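Visits > Robotics > Bin Picking
Search this site

Traro ran its bin-picking kit for visitors at the Zarnell workshop in March. Hema Gowda led the session. The kit is sold as a bracket, an end effector and a software license, fitted to an arm the customer already owns. Quoted mass is 2 kg.
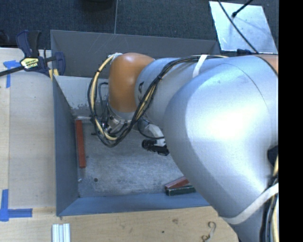 Arm over the metal bin, cables strapped along the outside.

Gowda's log listed 171 picks, six of them failed, all close to a wall. External cabling needs slack at the wrist, and Traro leaves the routing to the buyer.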